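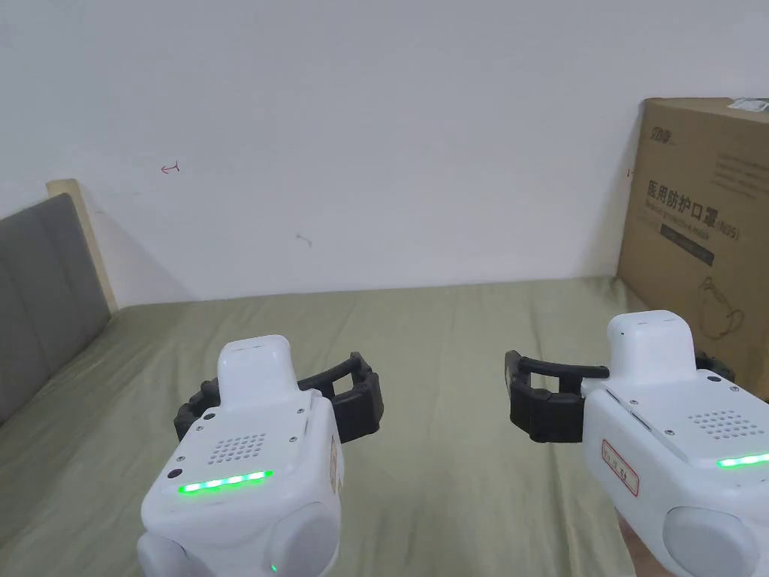
An olive-green sheet against a plain white wall.

The bed sheet has had a quiet few years. Duvets have got heavier, throws have come and gone, and the cushions are mostly back in the cupboard. What is left on a lot of beds is one sheet, pulled flat, in a colour you can see from the door. This year that colour is green.

Olive is the shade most people settle on. It is darker than sage and easier to live with than bottle green, and it goes with a white wall without any help from curtains or a rug. Flemesow, which has sold bedding from the same shop in Sturkton since it stopped making tablecloths, brought in an olive sheet in June and had to order it again before the summer was out. Its white sheets still sell more over a year, but the gap is closing.

Buying one is simple enough if you measure first. Mattresses have grown deeper, and a fitted sheet bought for an old one will creep off the corners by morning. Measure the depth with any topper in place and add a little for the tuck. A flat sheet is more forgiving and can go over a deep mattress or a shallow one, though it takes longer to make the bed.

Thread count matters less than the packet suggests. Sheets are sold with figures as high as 1000, and many of those are reached by twisting thin threads together and counting each one. A plain cotton weave with a much lower figure will feel cooler and dry faster on the line. Andesia's Lý range does not print a thread count at all, only the weight of the cloth.

Dark greens do fade. Wash a new sheet on its own the first 3 times, inside out if it is fitted, at a low temperature. Keep it away from anything with bleach in it, including some face creams, which leave pale orange spots on the pillow end. Dry it in the shade and fold it while it is still slightly damp, and most of the creases will drop out once it is on the bed.

Two sheets per bed is plenty, one on and one in the wash. If you want both in olive, buy them together, as the dye can vary from one batch to the next. Flemesow will cut a small swatch on request and post it free.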